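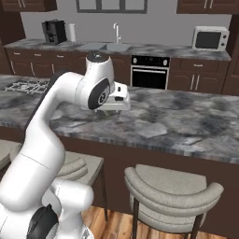
A reader wrote in after my last school visit to ask why I keep covering clubs that "only play on computers," and whether these kids ever touch a real robot. Fair question! I took it with me to Mornis High, where the robotics club spends most of its afternoons in a pretend kitchen, and I put it to the two students who run the project before I'd even gotten my coat off.

"We get that from our parents too," said the senior. (They asked me to leave names out, partly because the junior's grandmother prints everything.) "My dad thought I was making a video game. I showed him the joint angles and he went back to his crossword."

The junior was less patient about it. "A real arm costs more than our whole school van. In the simulator I can smash it into a counter all day long and then hit reset. I've smashed it into that counter so many times."

The project is called Cirillo, and it's the club's entry for the Castetti Challenge, a student competition that hands every team the same kitchen and the same white arm and then gives them a list of chores. Open this, close that, move the thing. The teams write the code that gets the chores done, and the judges run it on their own machines with things shifted a little. That last bit is what everybody in the room wanted to talk about.

## "It's a kitchen, how hard can it be"

I asked how they'd started, and they both laughed and pointed at each other.

"We started with reaching," the senior said. "Just get the hand over the island and stop before it touches the stone. I figured one afternoon. It was October before we trusted it."

The trouble, as far as I could follow (I got a C in physics and I'm at peace with that), was that the arm has plenty of ways to get its hand to the same spot, and the software kept choosing silly ones. It would swing its elbow out toward the bar stools when there was a perfectly good path over them. The club uses a planning package called Dasex, and the junior has strong feelings about it.

"Dasex will give you a path. It's a legal path. It's also the path a person would take if they'd never had a body before," the junior told me. "So we added a penalty for getting close to the furniture, and then it got scared of the furniture and wouldn't reach the counter at all. So then you turn the penalty down. And you turn it down some more. That's the whole club, really, you sit there turning a number down."

They have 19 members on the roster, though the senior admitted that a rainy afternoon brings in a bigger crowd than a sunny one. The younger kids mostly write the test layouts, which means deciding where the objects go before each run. I loved this part. They're ruthless.

"The freshmen hate us," said the junior. "They put green stuff with other green stuff on purpose. We had a tennis ball kind of thing, an apple, and something dark green, all in the drawers at once, and the job was to go for the dark one. Our color check was garbage back then. It'd go for the apple and be so confident."

I asked what they did about it. The senior pulled a laptop over and showed me a page of handwritten notes, photographed sideways, that said SHAPE FIRST in capital letters and had a coffee ring on it. They now have the program look at how round or how long an object is before it cares about color, and they check the height of the drawer's rim before the fingers go down.

"Rims," said the junior, with real disgust. "You think about the apple and you forget the rim."
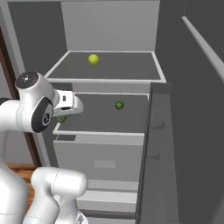 ## The fridge problem

By this point somebody had opened a bag of pretzels and the interview got a lot looser. I'd asked which chore they dreaded, and the answer came from three directions at once: the refrigerator.

A drawer pulls straight out, the senior explained to me, using the pretzel bag as the drawer. A door swings. The hand has to grab the handle and then travel along a curve, and if the program guesses the hinge wrong by even a little, the arm is fighting the door the entire way.

"In real life the door would tell you," the junior said. "You'd feel it. In ours you have to go read the forces off a graph afterward and go, oh, okay, it was basically trying to rip the handle off."

They've logged some 700 fridge runs so far. I asked how many of those worked and got a long look between the two of them.

"We're not giving that number to a newspaper," said the senior.

What I did get was the story of their best afternoon. The club had been coming at the handle from the front, palm first, and losing it partway through the swing. A sophomore who'd joined for the snacks (the junior's words, said with love) got up, walked to the actual fridge in the staff room, and opened it over and over while everyone watched her wrist. Her wrist turned as the door moved. Theirs didn't. They'd locked it weeks before to fix some other problem and forgotten all about it.

"So we unlocked the wrist," the senior said. "One line. I wanted to lie down on the floor."

Does it open the fridge every time now? No. There's still an approach where the fingers come in a bit too high, and they argue about whether to fix the approach or just avoid it. The senior wants it fixed. The junior wants to sleep sometime before graduation.

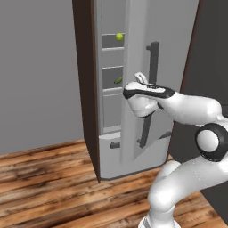 ## Back to that reader

I did go back to the question I came in with. Do they mind that it's all on a screen?

"I'd love a real one, sure," said the senior. "I'd also be terrified of it. I'm glad I got to be bad at this somewhere nobody could get pinched."

The junior had clearly been thinking it over while we talked. "People say it's not real, but the math's the same math. The fridge doesn't care that it's fake. It still won't open if you're wrong."

The Castetti judges take final code at 6 p.m. on deadline day, and the club plans to send theirs in at lunch, which got a big groan from the back of the room. Apparently they planned that last year too. I've been promised a text either way, plus a seat by the pretzels if I come back in the spring.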